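O dia em que a garra não quis abrir

Por Dwayne Lindqvist
10 de julho de 2018

47 compartilhamentos | 11 comentários

Eu estava com o café na mão quando ouvi o estalo. Um barulhinho seco, de caneta que se parte dentro da mochila, e logo depois o meu dedo indicador preso numa posição em que dedo nenhum devia ficar. Foi em outubro, no meio de uma sessão de coleta para a Nornik, e até hoje, quando fecho a mão depressa, olho para ela antes (minha mulher acha graça).

Trabalho com garras manuais, dessas que a gente segura e aciona com os próprios dedos para que depois um braço robótico aprenda o movimento. A tarefa é de uma simplicidade quase ofensiva: pega a fruta, leva até a caixa, solta. Pega, leva, solta. Faço isso por três horas e saio com o ombro de quem carregou geladeira!

A primeira garra que me deram, um modelo antigo da Stikolberg, tinha um pino de articulação que ia andando para fora a cada aperto. Era coisa de milímetro, não dava para perceber. Até que numa hora ele saiu o bastante para travar na haste vizinha, a mola ficou carregada e, quando enfiei o dedo para ver o que era, o pino pulou e a haste fechou em cima de mim. Três pontos. E a fruta continuou lá, bem segura, que a bendita da garra não largou por nada.
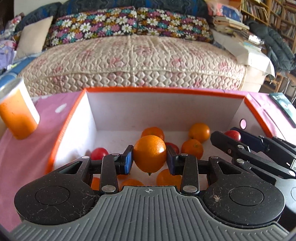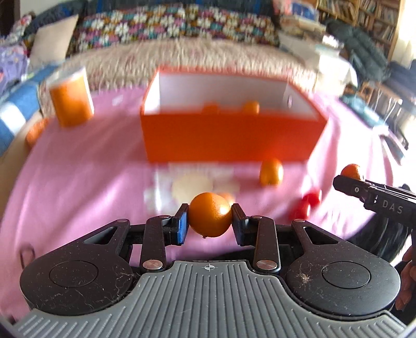
Laranja e tangerina, a mesma pegada entre os dois dedos.

O que me deixou com raiva foi saber depois que o defeito já era conhecido. A Arabzadeh, que fazia a manutenção dos nossos equipamentos, tinha anotado folga em 11 garras do mesmo lote e mandado um aviso que parou na caixa de entrada de alguém. Peguei o costume de olhar os pinos um por um, aquelas cabecinhas prateadas que prendem os braços pretos, antes de encostar em qualquer fruta. Olho também a poeira. Repare nos círculos do corpo da garra, cheios de fiapo e cabelo: essa sujeira toda gruda ali em cima, e na garra que me pegou ela tinha entrado até o eixo, virado uma pasta com o lubrificante e escondido a folga direitinho. Eu passava os olhos e via só um equipamento meio encardido.

Contei a história para um pessoal da Prustico, que monta células de embalagem, e eles riram de um jeito meio amargo. Lá a máquina grande tem grade, tem sensor, tem botão vermelho do tamanho de um pires. A ferramenta de mão fica numa gaveta e ninguém a trata como máquina. Eu mesmo não tratava. Achava que perigo era braço de duzentos quilos girando, e fui parar no pronto-socorro por causa de uma peça que cabia na palma da mão, explicando para a enfermeira que eu tinha sido mordido enquanto guardava fruta. Ela escreveu "acidente doméstico" na ficha – e eu, com dor, deixei.

Depois disso a rotina mudou bastante. A cada 30 minutos a gente para e confere as articulações. Travou? Larga a ferramenta na mesa, solta a mola pela trava traseira e chama o técnico. Dedo no mecanismo, nunca mais. Os pinos do lote foram trocados por outros com anel de retenção, e a limpeza passou a ser feita com pincel seco no fim de cada turno (pano úmido só empurrava a sujeira para dentro, descobrimos da pior maneira). No começo reclamei da pausa, confesso. Quem está no ritmo não quer parar, e a laranja seguinte está sempre ali, pertinho.

Trabalhar com duas garras ao mesmo tempo pede ainda mais cuidado. Se uma prende, a reação natural é ajudar com a outra mão, e a outra mão também está segurando uma garra, de modo que a gente acaba cruzando as duas por cima da caixa feito quem briga com talher de salada. Vi um colega enganchar uma na outra desse jeito e levar 60 segundos para se soltar, suando. Não se machucou, por sorte.

O dedo ficou bom, obrigado a quem perguntou. Sobrou uma cicatriz fininha na lateral e uma dormência quando esfria. A garra antiga pedi para guardar, e ela está na minha estante, aberta, sem a mola.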